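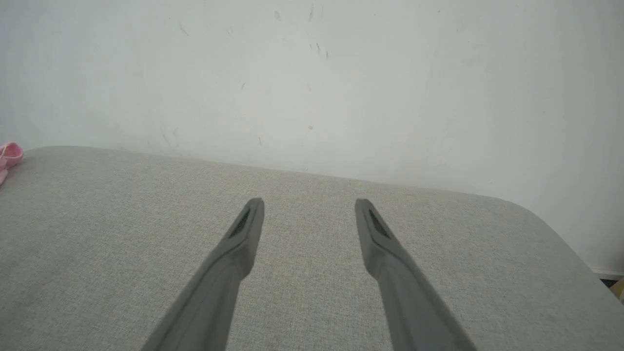 Our old couch is finally going to be re-covered and I have spent far too many evenings thinking about fabric, so please bear with me, friends. We bought it when the kids were small, the frame is as solid as the day it came, and I can't see putting it out on the curb because the cloth has gone thin on the arms. What I keep coming back to is something like the upholstery in my photo, a light gray-beige with a fine linen-like weave and a little speckle all through it, which to my eye is restful without being plain white (I would never dare own a white couch). My sister-in-law thinks anything that pale is asking for trouble with 2 dogs and a husband who eats spaghetti in front of the ball game. I've brought home three swatches from Pilton, one pale, one a deep blue and one a sort of mossy green, and I move them around the room all day like a crazy person. Has anybody lived with a pale speckled fabric for a good long while? Would you do it again?
Posted by porchlight_mae, 7:40 pm

Oh, I love a couch question! We had pale tweedy fabric for years with kids, cats and one very sheddy collie, and I would do it again tomorrow. The speckle is your friend. Crumbs, hair, lint, it all sort of melts in until you get around to vacuuming. The solid navy loveseat we had at the same time was the one that made me crazy, because every single thing showed on it, and I was forever out there with the lint roller before company came.
Posted by knitsandnaps, 8:05 pm

Going to be the grump here, sorry. Speckle hides crumbs, sure. It doesn't hide the gray shadow you get where people's heads and arms rest, and on a light fabric that shadow comes on so slowly you don't notice until you move a cushion and see the original color underneath. We ended up turning ours toward the wall for a photo one Christmas. If I were spending upholstery money I'd go with the mossy green and sleep well at night.
Posted by old_tack_hammer, 8:22 pm

I hear you, and that's just what worries me, the arms especially. The shop I'd be using is Meléndez, over by the feed store, and they've offered to make a pair of arm covers out of the same cloth, the kind that tuck down the side. My grandmother had those on everything she owned and I used to think they were the fussiest things in the world. Now I'm wondering if she knew what she was doing. 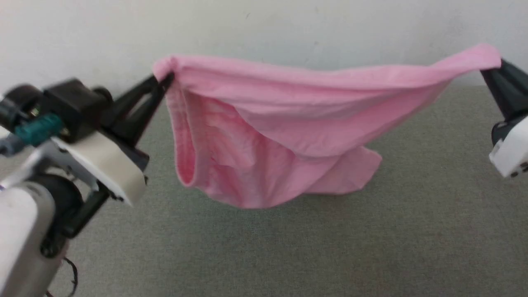

They would also sew zippers on the seat cushions for a little extra, so the covers could come off in spring and fall. The pale fabric comes to $138 more than the green for the whole job, mostly because it's a wider repeat and there's more waste, or so I was told at the counter. I'm trying not to let that decide it one way or the other, but I'd be fibbing if I said I hadn't thought about it.
Posted by porchlight_mae, 8:51 pm

Grandma was right about the arm covers. Get two sets if they'll do it, so one can be in the wash! And do get the zippers, but please ask them what the fabric is before you put anything in a machine. A zipper doesn't mean washable. Plenty of shops put them in only so the foam can go in and out, and I learned that with a Clender cushion cover that came out of my washer about the right size for a doll bed. I cried, and then I bought a new one for $142, and then I cried a little more.
Posted by knitsandnaps, 9:10 pm

Agree on the zippers. I'll add that even washable covers can come back a slightly different shade from the rest of the couch, so if you wash one, wash them all together, and do the arm covers with them. On a pale color you'd be surprised how far apart they can drift.
Posted by old_tack_hammer, 9:18 pm

Chiming in from the slipcover side of the house. There's a long page on upholstery cloth under Wikis at the top of this board, and the part about rub tests is worth the time, though whoever wrote it is a good deal harder on linen than I would be. A linen blend with some polyester in it has held up beautifully for me. Pure linen wrinkles and goes baggy on the seat, and some people like that look and some people want to iron their furniture.

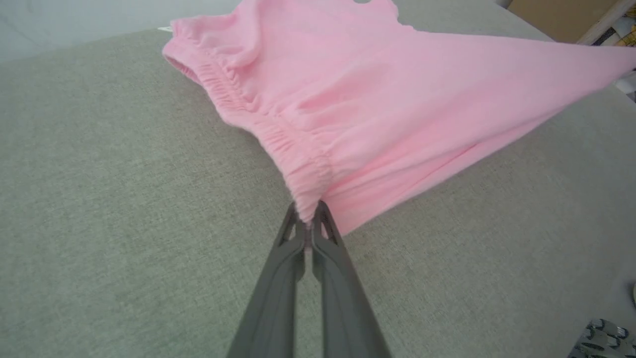 What should I ask the shop before I say yes to a fabric? Ask for the fiber content, the cleaning code on the back of the sample, and whether they'll preshrink the yardage before they cut it.

Then take the biggest sample they'll let you have and drape it over the arm you use the most, and leave it there for a week. Look at it in the morning, look at it with the lamps on, spill a little coffee on the corner. Mine looked like oatmeal in daylight and went quite pink at night with the bulbs we had, and I'd never have known from a swatch the size of a cracker.
Posted by bias_tape_betty, 9:46 pm

I don't disagree with any of that, except the coffee. Coffee is easy. Try salad dressing.
Posted by old_tack_hammer, 9:53 pm

You are all so kind, and I'm laughing about the salad dressing because that is exactly what happened to the old one. I'm going to ask Pilton for a big piece of the pale and a big piece of the green — they were nice about it last time — and let them both live on the couch for a while with the dogs on top. I'm leaning pale still. My husband has now voted for the blue, which he hadn't mentioned once before tonight, so we may need another pot of tea over here. I'll come back when the samples have been properly sat on.
Posted by porchlight_mae, 10:15 pm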